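Carnislow, 8/19/21

Plornance Opens Supply Table for People Who Can Never Find the Scissors

Carnislow gets its first shared craft and homework table on Monday, when Plornance, the stationery shop on Machala Street, clears out its greeting card corner and puts a worktable there instead. The cards had been marked down for three years. Birthday wishes for a nephew turning 11 can still be had at the register.

The Supply Table is free to use during shop hours. Customers sit down, borrow what they need and put it back when they leave, a plan that shop owner Přemysl Vlček describes as "either very modern or very foolish."

The idea came out of a survey the shop ran in its July newsletter. Of the 171 households that answered, 70 said they owned at least one pair of scissors and did not know which room it was in. Several people wrote in to say they had bought a new pair at Plornance to cut open the packaging on the last pair they bought at Plornance.

"From a business point of view that was wonderful news," said Vlček. "I still felt bad by the end of the week."

Each place at the table is set with the basics: scissors, a glue stick and an eraser. Paper is sold by the sheet at the counter. Glitter is not sold, lent or discussed. Pencils may be sharpened over the bin, and the shop would like to stress the word "over."

Drinks are allowed, which took some arguing. The rule is that a bottle must have a screw cap and the cap must be on whenever the owner of the bottle is cutting, gluing or telling a story with their hands. Water and juice are fine. Coffee in paper cups stays on the windowsill, where it can get cold in peace.

The table was fitted by Latus, the joinery two doors down, for $325 and an unlimited supply of carpenter's pencils. Latus reports that it is already using more pencils than usual.

Back-to-school hours run through the end of August. The shop opens at nine and closes at six, or when the last diorama is dry enough to carry. Children under eight need a grown-up with them. Grown-ups making wedding invitations need no supervision but are asked to limit themselves to one table place and one opinion about fonts at a time.

Parties of more than four should call ahead. Returned glue sticks must have their caps on. A glue stick returned without its cap will be considered a purchase.

Press and neighbors are welcome to stop by before opening day. Ask for Přemysl Vlček at the counter, and speak up if the laminator is running. 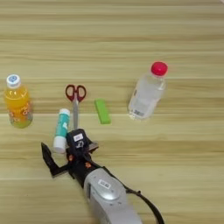
Dorota asks whether left-handed scissors will be set out too, and says that she has been cutting crooked in this town long enough to deserve a pair.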